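I quit buying drinks out on June 3, 2025. A few people asked how it went, so I'm putting it in one thread.

Before that I bought a coffee on the way to work and an iced tea in the afternoon, most days. I never thought of it as a habit. It was just part of the route.

Then I went through my card statement and added up one month. It came to $106. That was only the place on the corner, Bassey. It didn't include the train station or the vending machine.

I wasn't broke and I wasn't trying to prove anything. I wanted the money for a new mattress. The one I picked out was $800 and I didn't want to put it on a card.

Rules I set: coffee at home before I leave, one bottle of water or tea in my bag, nothing bought unless I'm out with someone. I left that last one in on purpose. I like going for coffee with people and I wasn't going to stop.

First week was annoying. I forgot the bottle on the counter twice and drank from the fountain at work, which tastes like pennies.

Second week I got headaches in the afternoon. I had cut the iced tea and didn't replace the caffeine. Started brewing a pitcher of black tea at night and that fixed it.

Pitcher recipe, if you want it: 6 tea bags, hot water to cover, steep, pull the bags, fill the rest with cold water. Fridge overnight. I don't add sugar but you could.
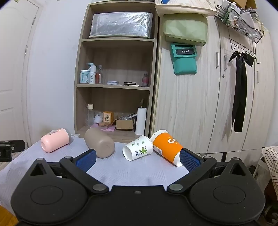 Cup, bottle, two more cups.

On bottles. I've had a lot of them and most are bad. Wide mouths spill on the train. Straws get gross. Anything with more than 3 parts to wash will end up sitting in the sink.

The one I use now is a plain screw top from Numer. It doesn't keep ice very long. It fits in the side pocket of my bag, and that matters more to me.

Cleaning: bottle brush, dish soap, rinse, leave the lid off overnight. If it smells, baking soda and warm water for an hour.

I slipped plenty. There was a stretch in August when it was too hot to think and I bought a lemonade every day on the walk home. I didn't start over or anything. I just went back to the pitcher when it cooled off.

Things I miss: the guy at the counter knowing my order, and the walk. I kept the walk. I go around the block at the same time with my own cup.

Things I don't miss: the line, and the tip screen.

Mattress is paid for. It's firmer than I expected and I'm still getting used to it.

Going to look at lunches next. I already know that number is worse.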